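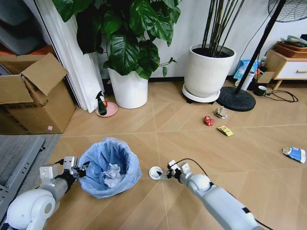 What do I check before a town hall opens for a public meeting on security? Doors first, then lights, then whether people at the back can hear the speakers.

Checklists > Public meetings > Purba hall

Saturday, April 21, 2018

Fire exits: OK. Both open with one push (I leaned on them myself!).
Seating: 200 chairs out, gangway a bit tight on the left. Moved a row.
Stewards: 14 signed in. Elisa Donati has the front door and the radio.
Bag search table: OK, but it wants a second lamp for the evening.
Microphones: one crackles. Swapped it, still not happy – look again before August.
First aid box: FAIL, no plasters. Lorena Henríquez is fetching some.
Street lighting outside: two lamps out, reported to the council again.

Contact the hall office | Back to top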